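About Akurstead
2 min read
May — by Serena Fontana

Akurstead refurbishes and resells business desktop computers. The company operates from a single site in Narnemholm and supplies schools, libraries, small offices and local government departments. We do not sell laptops, phones or printers.

Most of the work concerns three assemblies: the power connections, the processor and the motherboard.

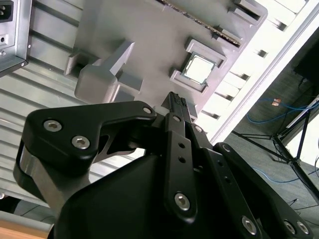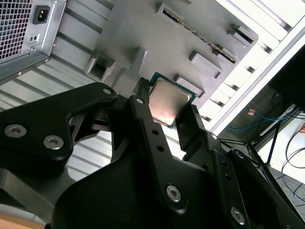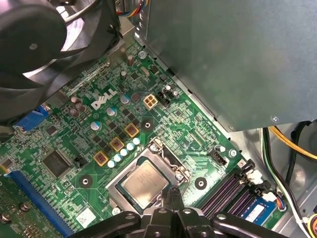
What we do

Equipment arrives in lots from organisations replacing their desktops. Each unit is logged on arrival and given a stock number that stays with it until sale or disposal. Storage drives are removed first and erased in a separate locked room. A drive that fails erasure is shredded, and the certificate is filed under the stock number of the unit it came from.

The unit then goes to the bench. Technicians clean the case, replace the thermal compound and the coin cell battery, and run a memory test overnight. Units that pass are graded A or B. Grade refers to the condition of the case only; both grades meet the same electrical and functional standard. Units that fail are stripped for parts, and the remaining boards and metal are sent to a licensed recycler.

History

The company began as the repair department of Barbieri, an office supply dealer that serviced the machines it leased. When Barbieri stopped leasing, the department had a parts store, a bench and a list of customers who still wanted their computers fixed. It became a separate business under its present name and kept the same building. The former showroom is now goods-in. The parts store has been moved twice and currently occupies the whole of the rear bay.

Akurstead employs 13 people. Last year the company shipped 2433 units, most of them to repeat customers.

The Saver range

Saver is our standard configuration for classrooms and public access desks. It consists of a Grade B desktop with a new solid-state drive, a wired keyboard and mouse, and a power cord. Memory is matched across an order so that a single system image can be used for every unit. Saver units carry an 18-month warranty on all parts except the keyboard and mouse, which are covered for six months.

Custom configurations are available on orders above the minimum quantity. Lead time depends on stock — mixed lots can be shipped sooner than matched ones.

Warranty and returns

Faulty units are exchanged, and the customer is not asked to diagnose the fault. Quote the stock number printed on the rear label. Remove any drive you have added yourself before sending the unit back, as returned drives go directly to erasure and cannot be recovered.

Visits

Collections and deliveries are accepted at the side entrance until 2 p.m. Buyers who wish to inspect a lot before ordering should arrange a time with the sales desk.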